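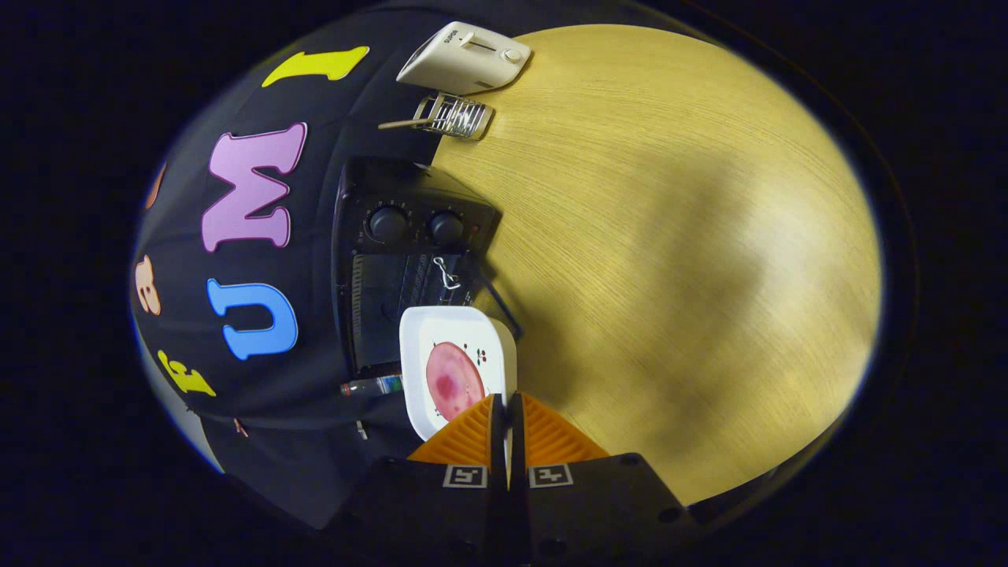
Oltden Audio will bring back its television discussion podcast, Second Row, for a new season in September, the company said. The season has eight episodes, each given to one series from start to finish. The first looks at children's programs that taught the alphabet, a subject listeners have asked for since the show began. Bright foam letters, like the pink M and the blue U against a black backdrop, are close to what many of those programs put on screen, and the hosts spend most of the hour on how such simple props were used.

Home | Shows | Schedule | News | Contact

Bheki Mabaso returns as lead host. He is joined by a guest from the Clonton studio for every episode but the finale, which he will record alone.

"We had time to watch everything twice this year," Mabaso said. "Some of these shows hold up and some don't, and we say so."

Episodes run close to an hour and will be posted each Friday. The second covers Wundach, the hospital drama that ended after 2 seasons. Later episodes take in a cooking contest, a courtroom series and the long-running soap Gumede – listeners picked that one in a poll that drew some 2,000 votes. It beat the next choice by 696.

A recording of the finale will be open to the public at the Clonton studio. Seats are free but must be booked through the station's front desk. Past seasons stay available in the archive at no charge.

Comments

dee_r: Glad it's back. Will the Wundach one have spoilers? I still have the last few to watch.

Marlon T.: Voted for Gumede. My mother has watched it for years and she'll want to hear this.

pkl: Please fix the sound on the guest mic this time – last season I had to keep turning it up.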